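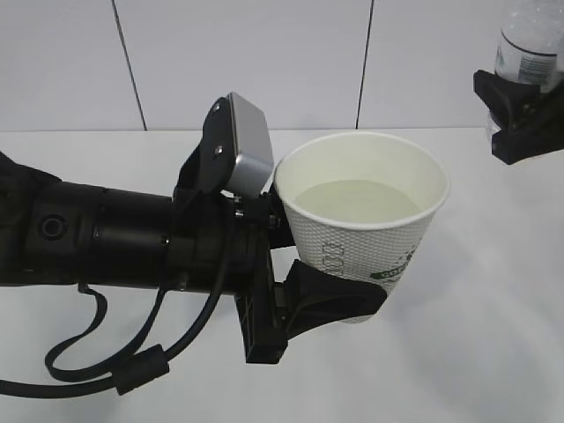 Roya Bagheri asked under my last post whether the Stultwood abatement means the new owners pay no property tax at all. They do pay. I'll go through it here, because four people have sent me the same question since Friday.

The abatement covers the increase in value from the renovation. The land and the old building stay on the tax rolls at what they were worth before work started. If the old mill was paying X, it keeps paying X.

What gets reduced is the tax on the new value. Council set it at 60 percent off for 20 years. The first draft had 140 jobs written in as a target. The version that passed says "good faith effort" and drops the number. I think that was a mistake and I said so at the hearing.

The school district has its own side agreement. It gets a yearly payment from the developer to make up part of what it would have collected. Part, not all. The amount is in the second attachment to the ordinance, and the clerk will email it to you if you ask. 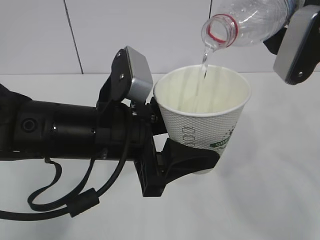 Leonidas Tzanetos

Next question was about Gestska, the company leasing the ground floor. They are a tenant. The abatement goes to the property owner, and whether any of it shows up as lower rent is between the two of them. I haven't seen the lease and I don't expect to.

Gaetano Grasso wrote that small shops on Kodikara Street should get the same deal. They can apply, and most don't know it. The catch is the minimum - you have to raise the assessed value by at least 20 percent, and a new roof or a furnace usually won't do that.

Two owners could file together if the buildings share a wall. It has been done once, on the corner by the old bank. The paperwork took them most of a year.

There is a review every 5 years. The review board can recommend ending an abatement but council has to vote on it. So far it has never ended one. It did shorten one, after the owner stopped sending in the annual report.

If you want to speak on the next batch, sign up with the clerk before noon on the day of the meeting. You get three minutes. Written comments go in the packet and have no length limit.

I'll post the September agenda when it's out.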